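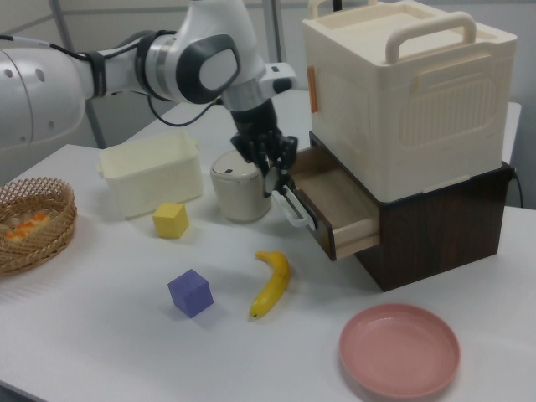 Notes from the drawer cell

Regular readers will remember that in November we moved the tabletop arm out of the back corner and promised it would need less attention in its new spot. It has needed more. What follows is the state of the cell as of this issue, for those who use it, those who are thinking of using it, and whoever keeps borrowing the hex keys.

First, the drawer. The job at this station is household chores on a small scale: open a drawer, put a thing in, take a thing out, close the drawer. The opening part has eaten most of our spring. The fingers would close on the white handle, the arm would pull, and the whole cabinet would come along for the ride like a dog that has misunderstood the leash. We blamed the motion settings for two weeks. Then somebody pulled the drawer by hand and discovered it took a good yank to shift it at all. The runners were full of grit. We cleaned them, rubbed them with candle wax, and the problem went away, along with a fair amount of our dignity.

The storage box on top of the cabinet stays where it is. We are aware that it looks like somebody put it down on the way to lunch. It adds weight, and the cabinet moves less with it up there. If you need something out of the box, take the thing and leave the box.

Second, the cable. The thin black one that loops under the arm has been rerouted, again. Too tight and it tugs when the wrist turns over. Too slack and it goes fishing in whatever is on the table. Before each session, please run the arm slowly through its full reach and watch the loop the entire way. "It was fine yesterday" is how we came to own a spare cable, and then how we came to not own one.

Third, the fingers. Plastic handles are slippery, and fingers that have spent a morning with snack crumbs are more so. Wipe them with a dry cloth at the start of the day and again after lunch. Don't use the lemon spray from the kitchen. It leaves a film, and for an entire afternoon the gripper had the holding power of a buttered spoon. We have swapped the finger pads once since the move, and the old ones are in the parts tin marked Nilteo, which has not contained anything from Nilteo for years.

Fourth, homing. The Pagano controller likes to be started with the arm well clear of the table. It will start in other positions too, but then its idea of where the table is will be off by 5 millimeters, always downward, and you will find out by ear. Park the arm high, switch on, wait for the light to settle, and only then load your program. If you hear a knock, stop and home it again. Please don't "just nudge the offset." We found five different offsets saved under five nearly identical names last month and have deleted all of them, including, apparently, the good one.

Fifth, the props. The cubes, the banana, the pink plate, the wicker basket and the open bin belong to the cell and live with the cell. We mention this because the banana has been seen in a meeting. The white container with the domed lid stands close to where the wrist likes to travel, so if you change the approach to the drawer, check your clearance over it at low speed first. The lid is the tall part. It's also the part that leaves a mark.

Things still to do, in the order we will probably not do them:

Tighten the drawer handle. It has a little play in it, and every pull adds a little more. Thread lock is on the shopping list.

Tidy the power cord behind the cabinet so it can't creep forward. A clip would do it. We own a bag of clips. The bag is missing.

Ask Druton for a quote on a new emergency stop button. The one we have works perfectly and sticks when you try to release it, which some of us feel is the right way around.

Write down the wrist sensor check. At the moment it exists as folklore.

The Prisus group has the cell in the mornings and everybody else shares the afternoons. The sign-up sheet is on the door. Please put down the time you will really finish, and leave the drawer closed when you go. The next person's program expects it that way and does not take surprises well.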